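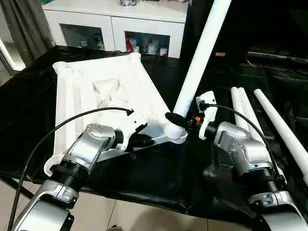 Threaded plastic legs are the weak point of nearly every flat-pack side table, plant stand and shoe rack, and most of the damage happens in the first half turn. The thread on a moulded leg is coarse and soft, and the socket is softer still. Get it started straight and it will run in with two fingers. Start it crooked and it will cut itself a new track, and after that it never sits right. Lay the top upside down on a table with a cloth under it, so the ribbed side faces up and each corner socket is easy to reach. Brace the top close to the corner you are working on and grip the leg low, just above the thread, with the other legs set off to one side until their turn comes. Holding it from the far end gives you a lot of leverage and hardly any feel for what the thread is doing.

## Starting the thread

- Turn the leg backwards first, gently, until you feel a small click or drop. That is the two threads lining up.
- Turn forwards from there with no downward push.
- If it stiffens inside the first full turn, back it out and begin again. Never force it.
- Check the lean. Plenty of stands have legs that splay outwards, so the leg should follow the line of its socket and may not be square to the top.

Run all the legs in until they are snug but not tight. Stand the piece up on a level floor, press lightly on the middle, and see which corner rocks. Turn it over again and finish tightening, going corner to corner across the diagonal. Hand tight is enough. I have seen Octavian Ursu put a strap wrench on a Sterkell stand and split the socket clean through, and there is no good repair for that.

## What to work on

Any thick cloth will save the finish, but they behave differently. A shiny tablecloth is easy to wipe and lets you spin the piece around to reach the next corner. The trade-off is that it also slides when you don't want it to. Felt or an old piece of carpet grips better and is kinder to a painted top.
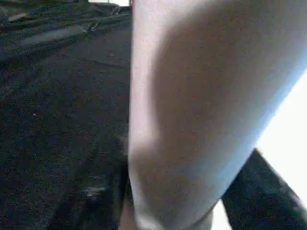

Shake the cloth out before you begin, and again between jobs. Grit caught under a plastic top will scratch it the moment you lean on it, and a bit of fluff in a socket can be enough to make the thread bind. Pull the wrinkles flat as well - a fold under one side tips the whole piece and throws off your sense of straight.

Dark cloth is worth having if the parts are pale. Small caps and washers show up on it straight away.

## Stiff or loose threads

For a stiff thread, rub a candle stub or a dry bar of soap along it. Skip cooking oil, which goes gummy, and skip spray lubricants unless the can says they are safe on plastic.

For a loose one, wrap plumber's tape around the leg thread. Go clockwise as you look at the end of the leg so it doesn't bunch up going in. 2 wraps will do for most. Severin Hofstetter uses the Udance tape, but the no-name roll from the hardware store has held just as well on my balcony stand since August.

Recheck legs after a few weeks of use, and any time the piece has been dragged across the floor - lift it instead.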